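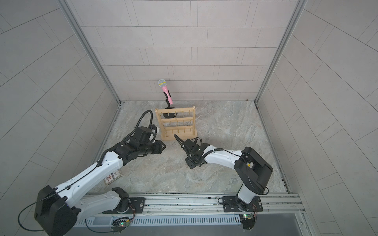

Search this notebook
Search
April, morning and after lunch
Entered by R. Mathew's bench, Flollbridge workshop

Chain rack, continued from the last entry.

Most of today went on hanging. The rack is the pale wooden one with the three bars and the brass hooks, entered in the stock list as 1011. The paper with it calls it the Dursun, so I will use that name from now on. I have left the old name in earlier entries.

Purpose, for anyone coming to this cold: we want a way to store fine chains so they can be taken off one at a time without pulling the next one with them. The drawer tray is no good for this. When I opened it this morning three of the thin ones had gone into a single knot, and it took me 19 minutes with two pins on a sheet of white paper to get them apart. One of them now has a slight kink near the clasp. I have put that one in the repair envelope.

Method as it stands:

Clasp closed before anything else. An open clasp finds the next chain.
Hold the chain near the clasp, let the rest drop, and wait until it stops swinging.
Bring the loop up to the hook from in front and go over the cap. Don't come in from the side.
Lower until the chain sits in the bend, then let go.

The caps are where most of the trouble is. They are small and round and flat, and a fine link will sit on top of one looking as though it is on the hook. It stays there until somebody knocks the bench. I now give each chain a very small tug downwards after hanging. If it was on the cap it comes off in my hand, and I start again.

The heavier chains are easy. They fall straight and stay open as a loop. The fine silver ones close up as soon as they are lifted, and both sides cling together so that there is no loop to put over anything. Two ways round this so far. One is to pick up away from the clasp, so the clasp acts as a weight at the bottom and pulls the two sides down evenly. The other is to spread the top of the loop over something narrow before bringing it to the hook. I used a knitting needle, size unknown, from the pot on the windowsill. The needle is the better of the two for hanging but takes longer.

Taking off is a separate job and I should have written it up separately. Lift first, then forward. If you pull forward without lifting, the chain drags on the cap and the whole rack creeps along the tiles. A bit of non-slip mat cut to the size of the base would fix the creeping. There is some of the Prellska mat left in the cupboard under the sink, unless it was used for the trays.

Clasps: I tried gripping by the clasp itself, as you would when putting a necklace on. It gives a good hold but the chain then hangs to one side and will not centre on a hook. Picking up by a length of bare chain and leaving the clasp end to trail is better, so long as the trailing end is clear of the neighbouring chain before moving across.

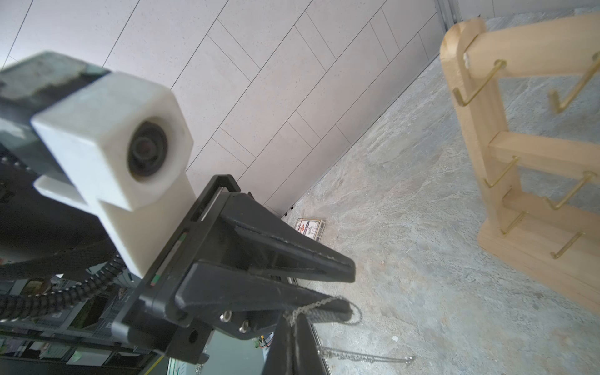
Rajeshwari Mathew read this over at lunch and disagrees about the trailing end. Her view is that a clasp left to trail will catch sooner or later, and that we ought to gather the whole chain first and only let it down once it is over its own hook. She also wants the shortest chains moved to the top bar and the long ones to the bottom, where there is less underneath them to catch on.

I tried gathering after lunch. It works for the heavier ones. With the fine chain the gathered part twisted on itself and had to be shaken out, so for those I am staying with the trailing end. I agree about the order of lengths, although the long ones may touch the base if they go on the bottom bar. Anything over 40 cm I would hang doubled, over two hooks. Needs trying properly before we settle it.

Also tried laying a chain along the rack over several hooks, as a way of seeing the full length and checking for kinks. Good for looking. Less good for storing, because lifting it off means freeing it from every hook in turn, and it sags between them and picks up whatever is hanging nearby. Pendants and charms slide to the lowest part of each sag if the ring is loose enough. I would keep this for inspection only.

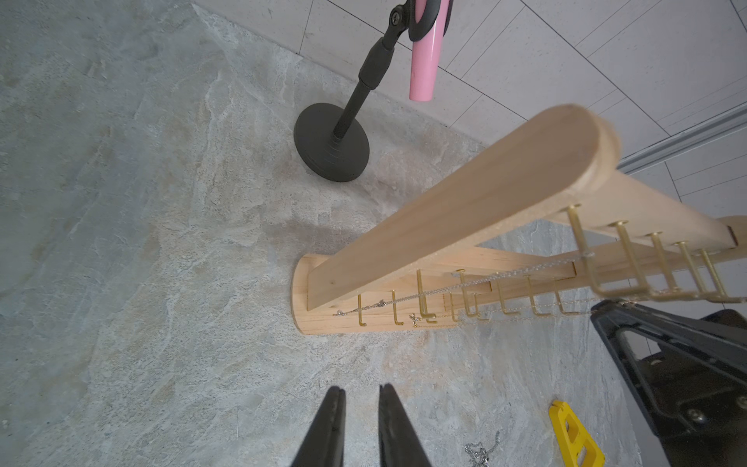 Silver chain laid along the brass hooks.

Wood: no complaints. The edges are smooth, and I ran a fine chain along the rail without it snagging. One hook turned slightly when I pushed on it. I nipped it up by hand and put a pencil dot on the back of the bar so I can tell if it moves again. If it does, a touch of glue in the hole.

Polishing cloth: the yellow one sheds. Fibres get into the links and then hold dust. Use the grey one from the Nultdale order, and wipe before hanging, with the chain flat on the bench.

To do
Cut mat for the base, check it does not lift the rack out of level
Move short chains to the top bar
Try long chains doubled, both fine and heavy
Label for each bar, small, on the end where it won't foul anything
Repair envelope: kinked chain, plus the one with the stiff clasp from last month
Ask Rajeshwari where the second knitting needle went

Put the drawer tray back in the cupboard for now. It will do for brooches.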